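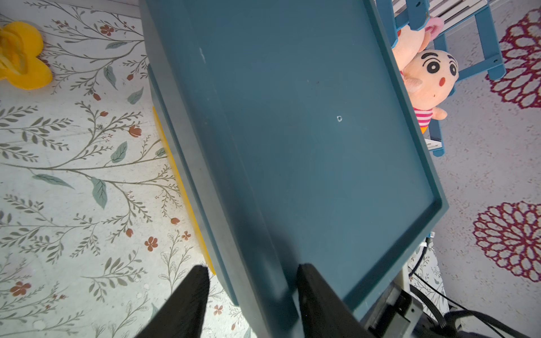
Okay, move-out inspections! I've been through enough of these at the Bummont apartments to have strong feelings, and I finally typed up the checklist I carry around, with my comments left in. Grab something to keep your papers and keys together before you start. I like a plastic tray with a raised rim, like the teal-blue one, and a few scratches on it don't matter one bit (mine gets dropped on every stairwell in the building).

Home | Rentals | Checklists | Moving | Contact

KITCHEN

[ ] Oven off, racks out, door closes all the way
Comment: Pull the bottom drawer too!! Unit 207 had a whole baking sheet back there and I walked right past it.

[ ] Under the sink, feel the pipes with a dry paper towel
Comment: Any damp spot goes in the notes, even a tiny one.

[ ] Fridge shelves and door seals
Comment: Fail for mold, pass for plain old stains.

BATHROOM

[ ] Run the fan and hold a square of toilet paper up to it
Comment: It should stick. If it drops, write "weak fan" and move on.

[ ] Caulk around the tub
Comment: Negin Kiani and I go back and forth on this one. She fails any gap, I let the hairline ones slide. Go with Negin if you're new.

[ ] Toilet doesn't rock
Comment: Just sit on it, lid down. You'll know.

BEDROOMS AND HALL

[ ] Smoke alarm, press and hold the button
Comment: Check the date on the back while you're up there. Bring your own step stool, the Grecu folding one is fine.

[ ] Windows open, close and lock
Comment: Unit 348 is still waiting on a latch from June. Mark it open again, please.

[ ] Nail holes
Comment: Small ones are normal wear. Anchors aren't.

BEFORE YOU LEAVE

[ ] 2 door keys and the mailbox key
[ ] Thermostat set back
[ ] Tenant signature, or "not present"
Comment: Copies go to Mahsa Rostami by 5 p.m. and she does mean 5!

We use cookies to remember your settings. Accept | Manage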